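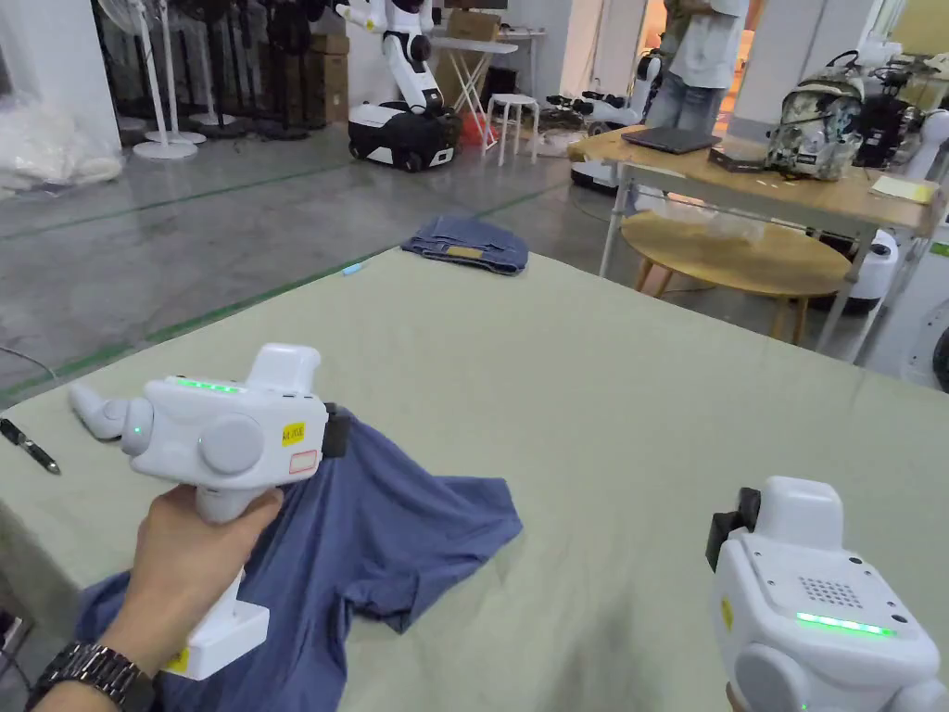
Folding T-shirts without the sulking

Do the T-shirts before anything else. Jeans will wait. They're denim, they have no feelings, and you can fold a pair in 5 seconds and shove it to the back of the table. Cotton tees left in a heap take it personally.

Put a cloth over the table first, so the shirt doesn't slide off at the worst moment. Pick the shirt up by the shoulders, give it one good snap and lay it face down. Smooth the sleeves - both of them, including the one that always ends up underneath. Sides in, hem up, flip.

Check for pens. One ballpoint in the wash can decorate 16 shirts, and all of them will be your favorites.

Stack with the folds facing out and pull from the top. Pulling from the middle is how you get to fold all 34 again.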